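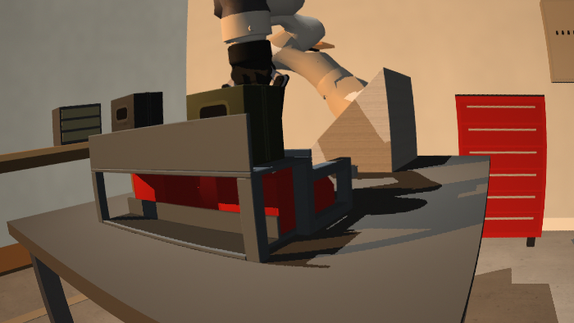

Olive box over the rack, simulated workshop.

Workshop tips: collecting good box-and-rack examples for a learning arm

I have been recording demonstrations for the better part of a year now, first on the bench and lately a great deal in simulation, and a fair few people have written to ask how I go about it without losing whole evenings to runs that have to be thrown away. So I've put my notes in some sort of order. They are written with storage boxes and a low rack in mind, but most of them will do for tins, trays, jars or whatever else you want the arm to tidy up for you.

Before you start

Write down in one plain sentence what a finished run looks like. Mine says "box sitting flat in the rack, gripper open and clear of it". I left off the second half when I began, and Imani Mbeki, who was kind enough to look through my first lot, found that I had been stopping the recording at all sorts of different moments. We kept the good ones and trimmed the rest, and a dull job it was.

Do a handful of practice runs and delete them. Your hands need to warm up, and the first few are always jerky (mine are, anyway, and I've had plenty of practice!).

Give each session its own folder, with a short text file inside saying which layout you used and what you were trying to do. I promise you will not remember in March.

Moving the box

Come down from above and slow up well before you reach the rack. A steady, slightly lazy pace records far better than a quick dash with a wobble at the end of it.

Pause for a breath once the box is over the spot where you want it, then lower. Keep that pause short. I got into the habit of stopping to admire my own work, and the trained arm learned to hang about over the rack just as I did – it was like watching myself dither in the kitchen.

If a box has a handle opening, decide early on whether you are going to use it or grip the box by its top edges, and stick with your choice for the whole batch. You can always record a second batch the other way.

Watch the front board of the rack. A box that clips it on the way in will often settle nicely enough in the end, and it is tempting to call that a success, but I mark those "touched" and keep them separate.

Mixing things up

Change one thing at a time to begin with. Shift the box a little, record 20 runs, then turn the rack a little and record 20 more. When you've got a feel for it you can vary several things together.

Leave some clutter about. My simulated room has a tool cabinet, a big block of wood on the table and a few odds and ends on a shelf, and I'm glad of all of it. A system that has only ever met a bare table gets terribly confused by a real one.

Move the light as well. Long shadows over the tabletop are a nuisance to look at but very good practice, and in simulation they cost you nothing but a minute with the settings.

Colours are worth a thought too. I swap the box colour every so often, keeping dark ones in the mix, as they are the hardest to pick out against a shaded corner.

Keeping and throwing away

Don't bin your mistakes straight off. A run where the box goes in crooked and you lift it out and try again is well worth having, provided the recovery is calm and the end is right. Runs where you simply dropped the thing go in a folder of their own.

Watch everything back at double speed the next morning, with a cup of tea. Houshang Bahrami does his the same night and swears by it, but my eyes are no good after supper.

My present set stands at 142 kept runs, and the arm began to behave sensibly at 70, so please don't feel you need thousands before you try anything. Train on a small batch, see where it goes wrong, and then go and record more of exactly that bit.

Back up before you tidy up. I have done it the other way round, once.

Last updated Aug 10, 2026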